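3.2 Intervention und Trainingsprotokoll

Die Teilnehmenden beider Gruppen erhielten über neun Wochen eine physiotherapeutische Behandlung bei unspezifischen Schmerzen der Lendenwirbelsäule. Die Interventionsgruppe führte zusätzlich ein segmentales Stabilisationstraining nach dem Protokoll von Biswas und Ametepe durch. Eine Einheit dauerte 30 Minuten. Die Belastung wurde wöchentlich anhand der Schmerzangabe auf der numerischen Ratingskala angepasst; bei Werten über 5 blieb die Übungsstufe unverändert.
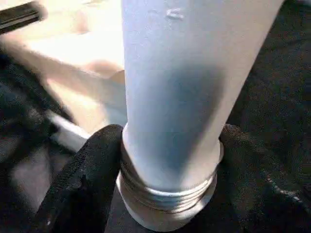 Abb. 2: Konischer Kunststoffkörper, Nahaufnahme.

3.3 Messverfahren

Primärer Endpunkt war die Haltezeit im modifizierten Rumpfextensionstest. Die Messung endete bei Verlust der Horizontalposition oder bei Erreichen der Obergrenze von 600 Sekunden. Sekundär wurden die Beweglichkeit in Flexion und Extension sowie die subjektive Funktionseinschränkung erfasst. Alle Erhebungen fanden am Standort Arau statt und wurden von derselben, gegenüber der Gruppenzuteilung verblindeten Untersucherin (D. Amoah) vorgenommen. Zwischen zwei Testversuchen lag eine Pause von fünf Minuten im Sitzen.
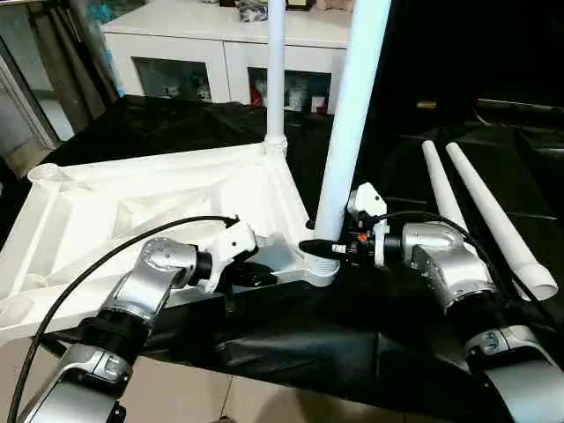
Fehlende Werte der Abschlussmessung wurden multipel imputiert. Die Auswertung erfolgte nach dem Intention-to-treat-Prinzip mittels Kovarianzanalyse, wobei der Ausgangswert als Kovariate einging. Das Signifikanzniveau wurde vorab auf 5 % festgelegt. Für die sekundären Endpunkte wurde nach Holm adjustiert. Die Vorerhebung im Februar diente ausschließlich der Prüfung der Intrarater-Reliabilität und ging nicht in die Hauptanalyse ein.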